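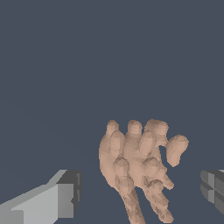
Hand and glove check, Sutwood workshop, Friday. Gloves are to be tried on before each shift and changed if the fit is poor. Fit is judged with the fingers partly curled and the thumb out to the side, as in the hand shown, and then again with the palm flat.

Glove stock, bay 29: OK
Cuffs and seams: two pairs split — binned
Barrier cream: low, reorder from Binow
Eyewash, door 60: OK, seal intact
Sharps bin: FAIL, lid loose

Recheck the bin before the late shift.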